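Project report: our visit to the hand-held gripper demonstration
Tuesday, April 14, 2026

What we wanted to find out

Our project group is called Nerano, and our question for this term was how a robot could learn to do housework. We had read plenty, but reading only gets you so far, so we were delighted when Lech Kurek invited us to a demonstration. He used to teach the evening course at Sikora and now works on training material for home robots.

I expected a lab with benches and a big arm behind glass. The demonstration was in a bedroom!

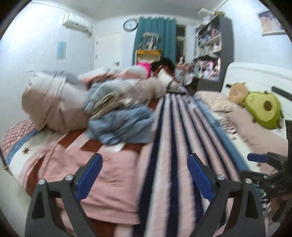 Lech started with the part I had understood least, the link between a person's hand and a robot's hand. The tool has two fingers and you work it yourself, so whatever you pick up, you pick up the way a robot with the same fingers would have to. You can't cheat with your thumb. While you work, the camera on the tool records everything from the gripper's point of view, and those recordings are what the robot learns from later on.

Then we were allowed to try, for 22 minutes each. My first go was awful. I kept closing the fingers too early and pinching air (my partner from the Kalilden group had the same trouble, which cheered me up a bit). Lech told us to go slower and to come at an edge or a fold, never the flat middle of the cloth.

Why bedding is hard
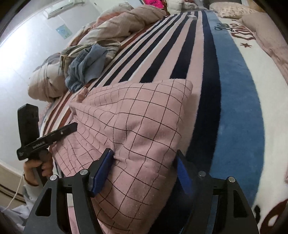 Cloth was the subject I had most questions about, and it ended up filling three pages of my notebook. A cup keeps its shape when you move it, but a sheet has a new shape every time you touch it, so the robot can't just remember one. Patterns helped me to see this. On the pink cloth with the thin black grid, the lines bend wherever the fabric wrinkles, so you can follow the folds with your eyes. On plain bedding you have much less to go on. I asked if a robot would find patterned cloth easier too, and Lech said it was a good thing to test and that he didn't want to guess.

What we will do next

We want to borrow two tools in August and compare plain and patterned cloth ourselves, using the same folding task for both. Borel has offered us a room. I would also like to practise properly beforehand, now that I know how clumsy I am!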